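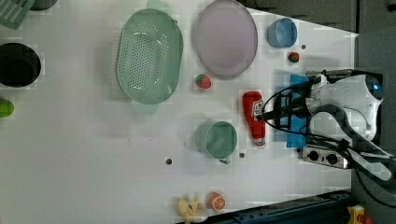

Tratgate Camera Club – Film & Darkroom Section

28 September 2021

Quick one before work. Well, quick-ish.

I finally got my August rolls out of the fridge and into the tank at the weekend. Two rolls, both black and white, both shot on the Benedetti, the old folder I was moaning about in the spring. For anyone who missed it: bellows full of pinholes, shutter sticking on the slow speeds, a focus ring that needed two hands and some swearing. I had paid thirty quid for it. Should have paid less.

Anyway. Patched the bellows with black fabric paint, three thin coats, left it hanging open over the bath for a night between each. Went round with a torch in the dark after. One tiny leak left on a corner fold, dabbed that, done. The shutter I didn't touch. Leonardo Amato had that apart on his kitchen table in an evening and gave it back in a sandwich bag with the one screw he couldn't find a home for. It fires. A fifteenth is a bit optimistic. Everything from a fiftieth up sounds right and the negs back that up.

So, the rolls.

First one was the walk up to Plilia and back along the river. Bright sun, hardly any cloud, yellow filter held over the lens with my fingers as nothing I own screws on to it. You can see my finger on frame three. And a bit of frame five. Sky is lovely on the rest though. Proper tones in it, clouds with edges. The far bank is soft on most of them and I think that's me guessing distances badly, I always think things are nearer than they are. Must pace it out next time.

Second roll was the boatyard, late on, light going. Under by a stop at least. I'd metered off the hulls, which were white, and then beleived the meter. Every beginners book tells you not to do that. I have been doing this for years. Thin negs, but there's one of the slipway with the ropes coiled up which I think will print if I go up a grade or two.

Developing. Used the same stuff as always, one to fifty, twenty degrees, or it was twenty when I started. The tap water was still quite warm so I had the jug stood in a bowl with ice packs and kept poking at it with the thermometer. No drag marks this time. I've gone back to slow inversions, turn and tap, and left the twirly stick in the drawer. Edges look even right across on both rolls.

The fixer was nearly dead. Clip test took ages to clear, so I mixed fresh and lost half an hour and had to have tea late. Please please do the clip test. There's a bottle on the section shelf with no date on it and I wouldn't trust that either, so if it's yours can you either date it or take it home.

Scanning is where it went a bit wrong. The Cellport software has updated itself and now it wants to name every file for me. First scan came out as 2871 with no roll, no frame number, nothing, and I can't find where to turn it off. Did the whole lot and renamed by hand from the contact sheet. Also it sharpens by default now? Grain like gravel. Turn that off before you do anything else, it's under output, not under scan where it used to be. Huguette Bouchard has the older version on her laptop and hers come out much smoother from the same negs, we swapped a strip and tried it. I may see if she'll let me have the installer.

Contact prints are done and drying over the sink. I'll bring them along next meeting with the Benedetti if anyone wants a go of it. It takes a roll, you get eight big fat negatives, and you do have to remember to wind on as there's nothing to stop you double exposing. I did that once. Boat on top of a hedge. I quite like it.

Things to do, mostly a note to self:

find a push-on filter that fits
order paper, the grade four is down to a few sheets
reprint the slipway at a decent size
ask Leonardo about the slow speeds agian, nicely
buy a lens cap, or make one from a bottle top

Might put colour through it next. Expensive if the bellows go again half way, but the leaves will be turning soon and I've got one roll at the back of the fridge that's a fair bit out of date. Overexpose it a stop and hope.

Right, bus. Scans up tonight if the renaming hasn't finished me off.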